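Blog > Home Office > Old Computers

Moving the family accounts off the old tower

Last updated Mon 8 March
Reading time: 4 min
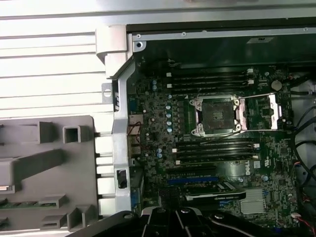
Dell board with the processor socket open and the memory slots empty.

I kept the household accounts on one desktop computer for most of my adult life. Every power bill, every school fee, every receipt for roof repairs went into the same set of spreadsheets on the same drive. When I decided to retire that computer I had 3078 files to deal with, and no plan.

The first thing I did was copy everything to an external drive and leave it alone for a week. Kerubo Masanja, who did bookkeeping for a tile shop before she retired, told me to do this. She said people get rid of things on the first day that they need on the third. I made a second copy as well and left it at my sister's house in Okham.

Then I started sorting. I had folders named "new," "new 2" and "use this one." Some went back to our first apartment on Rugemalira Street, where the rent was paid in cash and the landlord, Mr. Kashindye, wrote receipts on the backs of envelopes. I had scanned every one of those envelopes. I kept them. They have no use now, but they take up almost no room.

The duplicates were easier. I deleted 949 files that were exact copies of something else. I used the free tool that comes with the backup program and checked the list by eye before I pressed the button - that took two evenings. A few had the same name but different totals, and those I opened side by side. In most cases the later one was right. In one case neither was, and I found out that we had paid for the same water heater service twice in one April. Too long ago to ask for the money back.

The tax papers got their own folder by year. I print the final return and keep it in a binder too. Victor Ondieki down the street thinks this is a waste of paper, and we have agreed to stop discussing it.

What I had not thought about was the passwords. Some of the older spreadsheets were locked, and I had changed my habits a few times over the years. I got into all but two. One was a budget for a trip to the coast that we never took. The other I can't place at all. It is named "Alano" and it is small. My wife says it was her list of baby names. I think it was the car loan. It is still sitting there on the drive.

The new setup is plain. One folder per year, and inside it one folder each for house, car, medical, school and tax. File names start with the year and the month so they sort by themselves. I enter things on Sunday after lunch and it takes less time than the dishes. I tried an app for a while, but it wanted to sort my spending for me and kept putting the vet under "dining."

I am also down to 70 paper folders in the cabinet, from a number I'd prefer not to write here. The bottom drawer is free now and has the extension cords in it.

Still to do: the photos. They were on the same drive, mixed in with the receipts, and my brother-in-law Wycliffe wants copies of anything with his mother in it. I have told him to expect them by the end of April.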